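Dramby bench notes - workshop log
Posted Monday, from the front bench

We use cookies to remember your login and nothing else. OK / Settings

Monday, just after lunch

Small parts day. Should have been done in April, wasn't. Whole point is to get the loose wire and the little bits out of the Jarkitz tin and into something with a lid before the next batch of kits goes out.

State of the tin this morning: bad. Offcuts, springs, spade terminals, grub screws, one dried up glue nozzle. Tipped the lot on a tea towel so nothing rolled. Glue nozzle in the bin. Don't put it back, whoever keeps putting it back.

Boxes. Three kinds on the shelf now:

- the old Bondar trays, no lid, stack badly, fine for bolts
- the deep tubs, too deep, fingers don't reach the bottom, small stuff dies in there
- the clear six compartment ones with the flip lid

Going with the six compartment for wire. You can see what's in it without opening, and the squares are wide enough to get at a coil from above. Tried the Bondar first out of stubbornness. Coils sprang out over the divider, twice. Enough of that.

Moved off the bench and onto the wood table on the carpet, bench was full of the Shin order. Carpet is a mixed blessing. Dropped bits don't bounce, but they don't show up either. Found 2 terminals with my knee.

Plan for the squares, written before I started so I'd stick to it:

back row - brown/orange wire, short coils / medium coils / anything kinked but usable
front row - springs / terminals / mystery

Mystery gets ONE square. If it fills up, it gets thrown out, no debate.

Lid goes all the way back, flat on the table. Had it propped half open on the first box and it came down on my wrist and flicked a spring somewhere near the door. Flat, every time. Takes more room but the table has it. 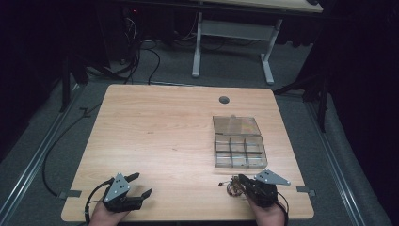
Wire to sort, six-square box open, nothing in it yet.

Notes on the wire itself. It does not want to be picked up one at a time. The coils hook into each other and you lift one and get four. What worked best in the end:

Pinch the fat part of the tangle, not the tail. Lift a bit, give it a shake over the table (NOT over the box), let the passengers drop off, then carry across. If there's a long tail, tuck it round the coil first or it catches the divider on the way in and drags the whole thing back out. Tails longer than a square get wound once more. Didn't bother trimming them, we always regret trimming.

Kinked ones - ran a few between thumb and a pencil and they came up ok. Anything with a proper sharp bend, no. It'll snap at the bend as soon as somebody tries to use it. Scrap jar.

Also tried sorting by colour as well as length, so brown on one side and the more orangey stuff on the other. Waste of time. Under the ceiling lights they're near enough the same and by the window they aren't, so the answer changes depending where you sit. Length only from now on.

Small gripe, the table has that cable hole near the back. Lovely for cables, also exactly the right size to swallow a terminal. Put tape over it if you're doing anything round. I will forget this by next time so it's going in capitals on the box label: TAPE THE HOLE.

Labels. Printer out of tape again, so masking tape and the fat marker. Stuck on the front edge of the tray part, not the lid, as with the lid flipped back you can't read it. The old boxes are all labelled on the lid. Will redo them as they come through, not making a day of it.

Stock numbers for the sheet, copied off the back of the envelope before I lose the envelope:

springs 231
terminals 406
grub screws 1,933 (by weight, not by hand, not insane)
wire - not counted, weigh it when the scale is free

The sheet says we should have 400 terminals, so we're six over. Probably the Shin returns went in the tin without being booked. Not chasing it. Have corrected the sheet.

Grub screws don't fit the six square box at all, not that many of them. They've gone back in two Bondar trays with cardboard on top and an elastic band. Ugly but they'll keep. Need proper lids or need to stop buying grub screws.

3.40 - break, tea, back at it

Box shut test. Filled, lid down, clicked, tipped on its side, then upside down. Springs stayed put. Short coils stayed put. Medium coils migrated a bit, one end poked over the divider and got nipped in the lid. So the medium square wants to be no more than two thirds full. Marked a line on the outside with the marker. Line is wonky, still a line.

Left to do

- redo labels on the old boxes
- weigh the wire
- order more of the six compartment ones, same size, do NOT let them send the twelve
- lids for the Bondars or some other idea
- find the spring by the door
- empty Jarkitz tin to be washed, it smells of oil and somthing else

If you're carrying on with this before I'm back: full boxes go on the second shelf, labels facing out. Half done ones stay on the table with the lid open so it's obvious they're not finished. Don't mix the scrap jar back in. It looks like good wire but it's not.

Tea towel has a hole in it now. Will bring another from home.

Dramby workshop notes | Contact the bench | Copyright Dramby | Back to top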